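Reading a Season Before It Is Over
Course handout for Unit 8, Basketball by the Numbers
Murness Evening Program, November 6, 2024

Welcome back, everyone, and thank you for all the good questions after the last unit (I am still working my way through the ones on overtime, so bear with me!). Tonight we get to my favorite subject, the early-season record, and how much you should trust it when you look at a table of standings over your morning coffee.

We will work with our practice league again. The two teams are Custano and Karpenko, and the results go back to the year 2000, so there is plenty to play with.

What a record tells you

A win-loss record looks like a very plain thing, and in a way it is. But two teams with the same record can have gotten there by quite different roads. Custano played most of its first games at home, against teams that finished low the year before. Karpenko spent nearly the whole opening stretch traveling. If you put them side by side on the page they look even, and I would happily bet you a sandwich that they are not.

So before you say anything about a record, look at where the games were played, and then look at who the opponents were. After that, look at the scoring margin, meaning the points scored minus the points allowed, divided by the number of games. A team that wins close and loses big will usually slide back as the months go on, and it is a good feeling when you spot it early.
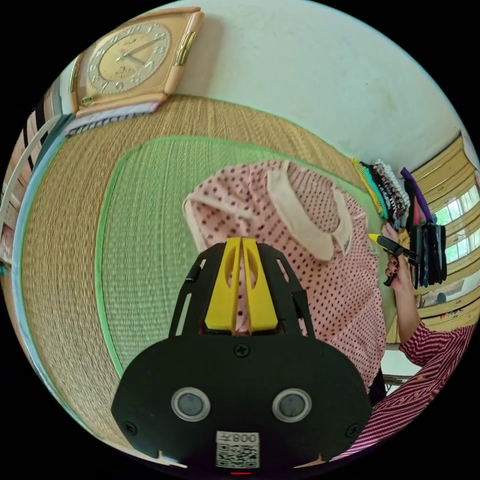
Pace, and why raw points can fool you

Some teams run and some teams walk the ball up the floor. A fast team gets more chances to score, and so does everybody it plays, which makes its offense look better and its defense look worse than they really are. The fix is to count possessions. In our sheet Custano used 530 possessions over its first stretch of games and scored on around 53 percent of them. Work out the same share for Karpenko from your own copy before you compare the two, please, and don't peek at the points column until you have it!

One small warning: an offensive rebound does not start a new possession. I marked this wrong for years in my own notebooks, and all my slow teams came out looking fast.

For next time

Open the Flutari worksheet and fill in the margin and pace columns for both teams. Then write a short paragraph on which one you would rather be in September, with the whole season still ahead, and which one you would rather be now. Bring it on paper if you can, as we will be trading with a neighbor at the start of class.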